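Handout 2: Site visit to Pennington
Module: Handling and Assembly

The visit takes place in December. Meet at the Ustwood entrance at 15 minutes before the hour. Bring this sheet and a pencil.

1. Two-handed bench

The Duso bench has two arms, each with a multi-fingered hand. Both work over one plain table – there are no rails or fences to locate the parts. Note how far apart the hands are kept and which one is nearer the part.

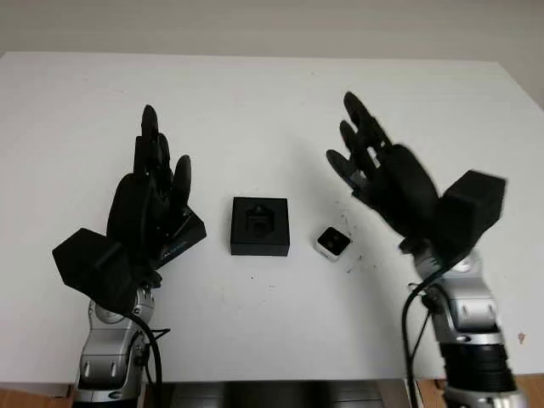
2. Holder and cube

The black holder has a hexagonal socket in its top face. The small white cube with the black top is a separate part. Sketch both from above. Mark on your sketch where each hand would need to approach, and where the cables on the wrists could foul the table edge.

3. Written work

Write about 600 words comparing this bench with the single-arm Justwood cell from lecture 2. Cover reach, grip and part location. Hand in through the module page under code 2090.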